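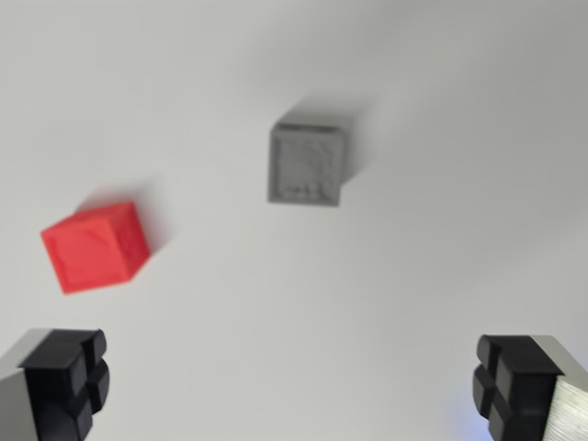
Zirkby Cubes: teleoperated tabletop demonstrations

Release notes and data card, version 2
Last updated Mar 23, 2018

Summary

Zirkby Cubes contains 1,261 demonstrations of small-object manipulation with a single arm and a parallel gripper. Every demonstration was given by a human operator, either by remote control or by moving the arm by hand. The objects are small cubes on a white tabletop. The set is intended for imitation learning and for testing how well a policy copes with wrist-camera input alone.

Contents

remote/ — episodes driven with the Stondeter hand controller
byhand/ — 404 episodes recorded with the arm in gravity compensation, operator holding the link above the wrist
heldout/ — 300 episodes, remote control only, object placements not used elsewhere
tools/ — reader, playback script, timestamp checker

The three episode folders do not overlap. Together they make up the full count given above.

Tasks

push: move the named cube to a target position with closed fingers.
pick: grasp the named cube and lift it clear of the table.
stack: place one cube on the other and release.
gather: bring the cubes together by any method the operator likes.

The task name and the target cube are stored in meta.json. Cubes are named by color in the metadata ("red", "gray"). The top face of the gray cube carries relief and the orientation of that relief is not labeled. Stack episodes do not require any particular face to be up.

Episode format

Each episode is one folder:

wrist/ — JPEG images, numbered from zero
state.csv — joint positions, joint velocities, gripper opening
command.csv — commanded end-effector velocity and gripper command
meta.json — task, target, operator code, outcome, notes

State and command rows are written at 10 Hz. Images are matched to the nearest state row by timestamp. For byhand/ episodes command.csv is present but holds only the gripper column, and the end-effector velocity has to be derived from state.csv. tools/derive_cmd does this with a short centered window. Check the first and last rows, where the window is truncated.

Collection procedure

The operator places the cubes, moves the arm to the start pose and opens the gripper. Recording starts on the first pedal press and ends on the second. Cubes are placed freely within the workspace, with no grid or template. Operators were told to approach at a comfortable speed and not to pause above the object. They were also told to keep going after a missed grasp, so a fair number of episodes contain a second or third attempt. These are marked retry in meta.json and have not been trimmed.

Outcome is entered by the operator at the end of the episode as success, partial or fail. Failures are included. Filter on outcome if you want clean demonstrations only.

Image notes

The wrist camera moves with the gripper, so the view changes whenever the arm does. Motion blur is common during the approach, and both fingertips stay in the lower corners of the image while the gripper is open. We did not remove blurred images. A sharpness score is given per image in wrist/sharpness.csv for users who want to drop them, but dropping images breaks the even spacing that the reader assumes — pass --uneven if you do.

The cubes cast soft shadows on the table. Methods that segment by brightness threshold will tend to pick up the shadow of the gray cube along with the cube. Thresholding on saturation works for the red cube and does nothing useful for the gray one.

Camera exposure was left on automatic in sessions recorded before January and fixed after that. The field exposure_mode says which applies.

Known problems

Gripper opening drifts by a small offset over long sessions. Use the normalized column (grip_n), not the raw one.

In byhand/, joint velocities are noisy near the start of the motion, when the operator takes hold of the arm. Smoothing is left to the user.

Version 1 stored the commanded velocity in the tool frame. Version 2 stores it in the base frame. Scripts written for version 1 will run without an error and give wrong results.

Reading the data

python tools/read.py --root DATA --split remote --task pick

Add --outcome success to skip the rest. The playback script needs the Kestham viewer. Without it, use --dump to write plain images.

Related

The Song baseline policy was trained on version 1 and has not been retrained.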